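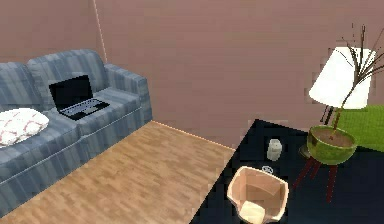
## Week 6: The city as a second world

**Reading:** *The Salt Gates of Urno*, chapters 1 to 19. Bring the book to class.

Last week we looked at fantasy novels where the hero leaves home and never goes back. This week's novel keeps both places open. Urno is an ordinary port. Osuvora is built under its streets, and most of the plot depends on who can cross and at what price.

### Terms

- **Threshold:** the point where a character passes from one world to the other. In this novel it is usually a drain, a stairwell or the ferry office.
- **Debt plot:** a story moved along by favors owed. The Jaber market chapters are the clearest case.
- **Guide figure:** a character who explains the rules. Check whether the guide is telling the truth.

### Point of view

The narrator stays close to the clerk until page 117, then moves to the ferry pilot without a chapter break. Mark the paragraph where you first noticed. Readers often place it later than it happens, and we will compare answers.

Note also how little Osuvora is described at first. We get smells and prices before we get buildings.
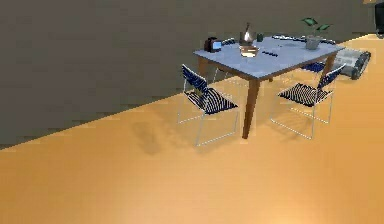

A student asked whether the clerk crosses over at all, given that every Osuvora chapter begins with him falling asleep. The text allows that reading up to the Jaber market. After it, the pilot sees him there, and a dream reading has to explain her chapters too.

### For next class

Write 2 pages on one threshold scene. Quote the text at least twice and give page numbers. Plot summary should take up no more than a paragraph.

Optional: the short story "Vurkeo by Night," in the course packet, which uses the same setting and a much less reliable guide.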